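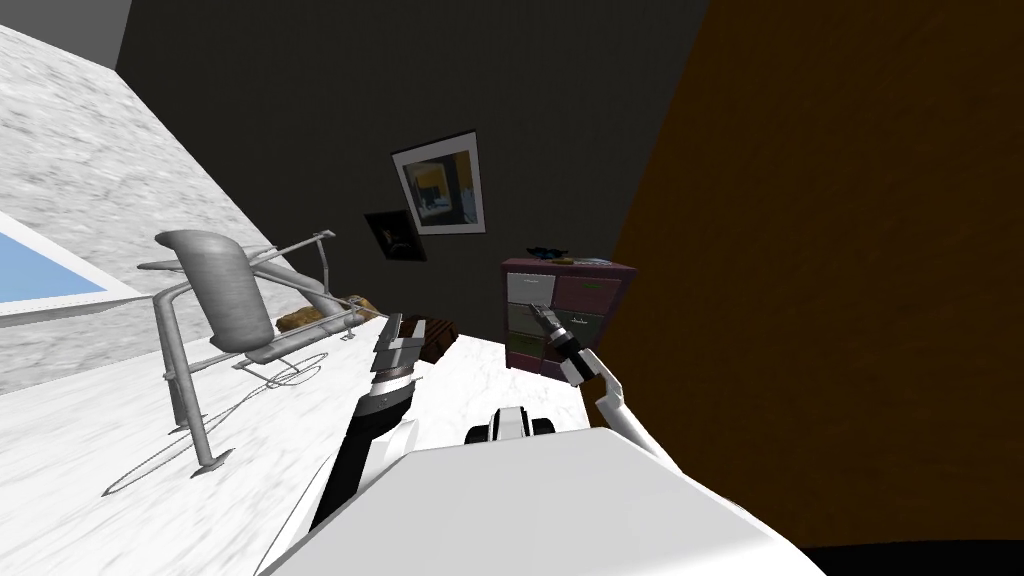

Contrast sensitivity is the ability of the eye to tell apart areas that differ only slightly in brightness. It is measured separately from visual acuity, which concerns the size of the smallest detail that can be read at full contrast. Large, strongly marked boundaries make few demands on it: the edge where a white and grey marble-textured wall meets a very dark grey one can be found by most people with moderate sight loss. A grey step on grey paving may be missed by the same person. The measure is given as the reciprocal of the lowest contrast at which a pattern is still detected, usually in logarithmic form.

Measurement

Two kinds of test are in common use. Letter charts keep the letters at one size and print each group paler than the last. Grating tests show striped patches of varying width, and the person states which way the stripes lean. Letter charts are quicker and need less explanation. Grating tests give a fuller curve, with results at several spatial frequencies.
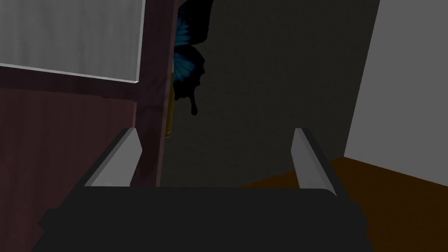

Chart lighting must be even across the whole surface. Glare from glossy card lowers the score, and printed charts fade with exposure to daylight. The Lustia chart, a letter chart on matt board, is supplied with a grey reference strip for checking this. The Cimel test shows gratings on a calibrated screen and was last revised on 24/12/2003. Scores from the two are not interchangeable.

A comparison at the Gosselin eye clinic tested 608 adults on both. Of these, 268 had early cataract. The letter chart gave the more repeatable scores, while the gratings picked up more losses at middle frequencies.

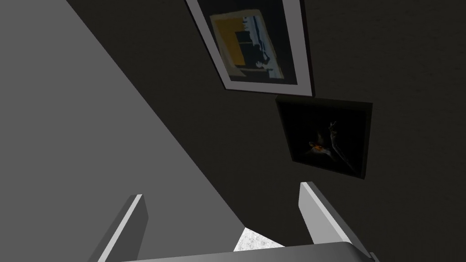

Causes of reduced sensitivity

Loss may occur with normal acuity. Cataract, glaucoma, optic neuritis and diabetic eye disease are frequent causes. Corneal swelling from contact lens wear has a milder effect and usually clears when the lenses are left out. Scratched spectacle lenses scatter light and lower the score in the same way as a hazy cornea.

Use in practice

Results are used in advice on night driving, stair safety and task lighting. Testing is carried out with the usual spectacles on, first with each eye alone and then with both. Filter tints such as the Drurnus yellow are sometimes tried, though measured gains are small and vary between wearers.

See also: Visual acuity; Glare testing; Spatial frequency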